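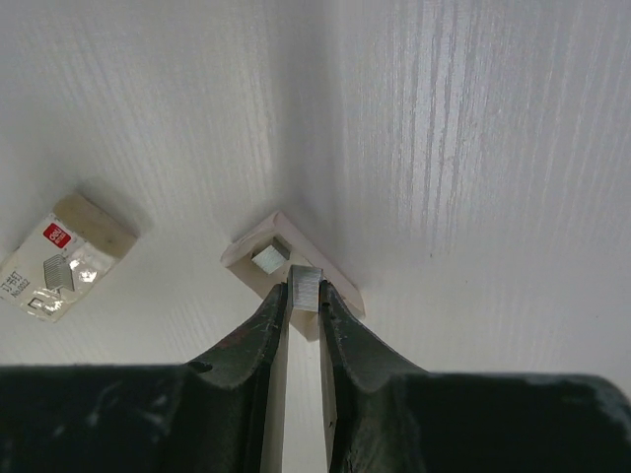 4.2 Fasteners and the order of making

Pamphlets made at kitchen tables and in back offices carry a great deal of evidence in the parts that readers look at least, and the Lurkatden walking guides are a wonderful case. All 324 copies in the Brabec collection were folded and fastened by hand, many of them by people who had never made a booklet before, and the fasteners let us follow their work almost sheet by sheet. It helps to think of staples as their makers met them, as a block and one staple at a time only later. The silver block in Figure 1 has fine vertical lines running across its face, each a place where one staple sits against the next. Neighbours in a block begin their working lives together, and when two of them end up in two different pamphlets, they can carry the same small flaws with them. We looked for such flaws under a hand lens: a nick in the crown, a slightly short leg, a smear of the glue that holds the strip together.

The results were better than we dared hope. In 47 copies we found a shallow scratch across the crown of the upper staple, always the same distance from the left shoulder. Placed side by side, these copies also share a paper stock and a crooked fold, and we are happy to treat them as a single sitting. The longest run within the group has 10 copies in which the scratch creeps steadily towards the edge of the wire, so that we can put them in a likely order of fastening. For a publication with no printed issue numbers, this is a real gift.
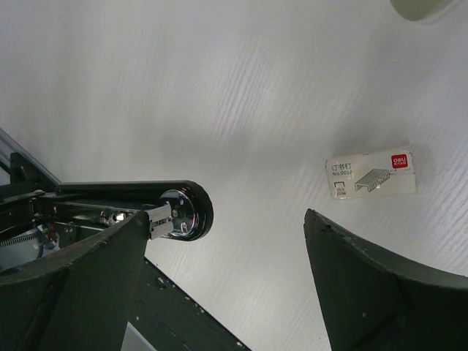 The order matters because the text of the guides was never quite settled. The route over the ridge at Cloltard exists in three versions, and earlier accounts took the longest to be the last, on the sensible ground that walkers add warnings as they learn about a path. Our sequence points the other way. The copies at the start of the run have the long version, with its lovely paragraph on the ford and the two bulls, and those at the end have the short one. Someone was cutting. A note pencilled inside a cover, "leave out bulls, farmer cross", suggests why, and we were delighted to find it in a copy that falls just where the text changes.

We should be clear about the limits of this. A scratch can come from the tool as well as from the strip, and a tool stays in use for years. Idun Torvik tested the point for us by fastening 1,000 blank booklets with two old desk machines bought in Lurkatden. Marks left by the machine stayed in one place from the first booklet to the last, even after refilling. Marks that belonged to the wire moved or stopped when a new strip went in. We have therefore relied only on marks of the second kind, and have left aside a further set of copies in which we could not tell the two apart.
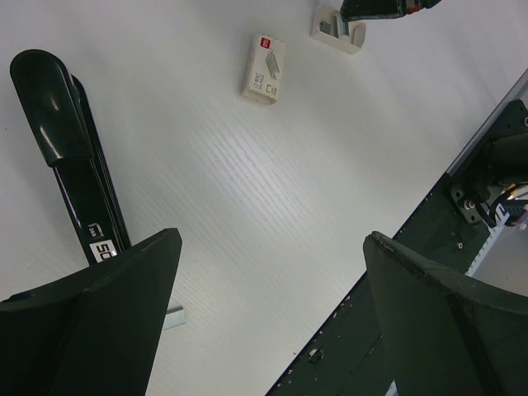
Rust gave us a second line of evidence, though a more slippery one. Staples in copies kept at the Brikano hostel have stained the centre fold a deep orange, and in a few the lower leg has gone altogether. It is tempting to read heavy rust as great age. But the hostel copies hung on a nail by the boot room door, and copies of the same sitting kept in a drawer are still bright. Rust tells us where a guide has lived far better than it tells us when it was made, and we have enjoyed using it for that purpose in Section 5, where the subject is readers.

Placement was more useful. Early sittings have the staples set well in from the head and tail, often at an angle, with the points turned outwards on the spine. Later ones are closer to the edges and nearly straight. Otakar Vondráček, who folded many of the later guides as a boy, remembered lining each one up against a pencil mark on the bench, and the even spacing of those copies fits his account very well.

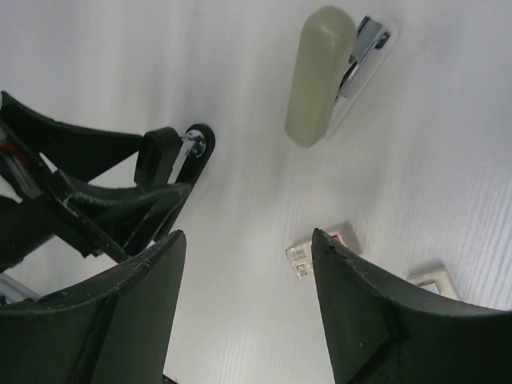
There is also the matter of second holes. Several copies show an empty pair beside the staple now in place, which means that the booklet was opened and closed again. In most of these the map sheet is on a whiter paper than the rest. We take it that the map was replaced when the footbridge was moved, and that old stock was brought up to date by hand instead of being thrown out. The empty holes line up with the neat later spacing, so the repair must belong to the second half of the series, and this agrees with the dates pencilled on the maps themselves. The same test could be tried on any local series that has kept its original fasteners, and we would urge collections to record them before they are removed for conservation.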